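Team Diary: Cullholm Endurance Meeting, July

Entry filed by the Office of the Team Manager, Setora Racing

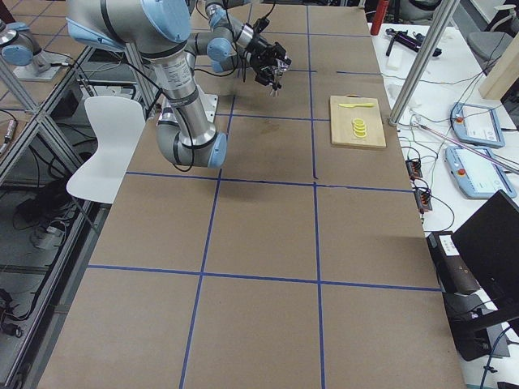
Worktable marked out in blue tape.

The team arrived at the circuit shortly after noon and was assigned garage 7, at the pit exit end of the lane. Scrutineering was completed at 4:40 p.m. One item was raised, concerning the mounting of the fire extinguisher bracket, and was corrected before the officials moved on to the next car. No further action was required.

Wouters, our tire supplier, delivered the full allocation for the meeting in the late afternoon. The medium compound will be used for practice and for the opening stint. The team has asked that two sets of the soft compound be kept back for the final hour, subject to track temperature.

First practice. The car ran for the whole of the session except for a stop of nine minutes to reset the rear brake bias. Tudur Gronow completed the opening run and reported understeer in the long right-hander behind the paddock, which became worse as the fuel load came down. A softer front bar was fitted. His second run was quicker by four tenths of a second, and he asked that no more changes be made to the front of the car before qualifying. The engineers agreed to this.

The second practice session was shortened by a red flag after the Ostby car stopped on the grass at the chicane. The driver was unhurt. The team used the remaining time for pit stop practice. The fuel side of the stop was satisfactory. The driver change was slower than the target, chiefly on account of the left shoulder belt, and the crew stayed on until 8 p.m. to work through it again.

Qualifying took place in dry conditions. The car was placed eleventh overall and fourth in class. Gronow set his best time on his third lap and was held up by traffic on the fourth, when he had been ahead of his earlier time through the first two sectors. The team considered whether to send the car out once more and decided to save the tires.

Race. The distance was 600 kilometers. The start was clean, and the car held its position through the first lap. At the end of the first stint it had moved up to ninth. The first stop was made under green flag conditions and was the best of the meeting.

The second stint was less straightforward. Oil pressure readings began to vary on the back straight, and the driver was told to shift early while the data was reviewed. The fault was traced to the sensor and normal running was resumed. Two places were lost during this period, one of which was regained before the next stop.

A light shower crossed the far side of the circuit at kilometer 498. Several teams stopped for wet tires. The team chose to remain on the medium compound, on the advice of Gronow, who was in the car and considered the track good enough to continue. The shower passed within a few laps and the teams that had stopped were obliged to stop again. This brought the car up to sixth overall and second in class, and it finished in those positions. The soft tires were fitted for the last stint and wore evenly.

Post-race inspection was passed without comment. The car was loaded by 10:15 p.m. and left the circuit with the second truck.

Matters carried forward. The left shoulder belt is to be replaced before the next meeting. The oil pressure sensor has been returned to the supplier. A fine of 200 was issued to the team for a pit lane speed violation during second practice and has been paid. Radio reception at the far end of the circuit was poor in every session, and the spare antenna should be packed with the pit wall equipment.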